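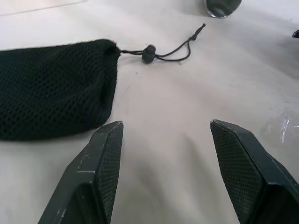 A camp cup is a small metal drinking vessel carried in a drawstring pouch. Stainless steel is the usual material, with a rolled lip at the rim. The pouch is often black mesh, closed by a cord and a round cord lock — the open knit lets air reach the metal.

Pouches are sold separately by Ackermann and Visau. The cord is normally 40 cm long.

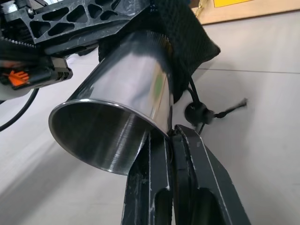
According to one reader at Tollholm, a polished cup scratches less if the pouch is turned inside out and shaken before use. Grit in the mesh marks the finish.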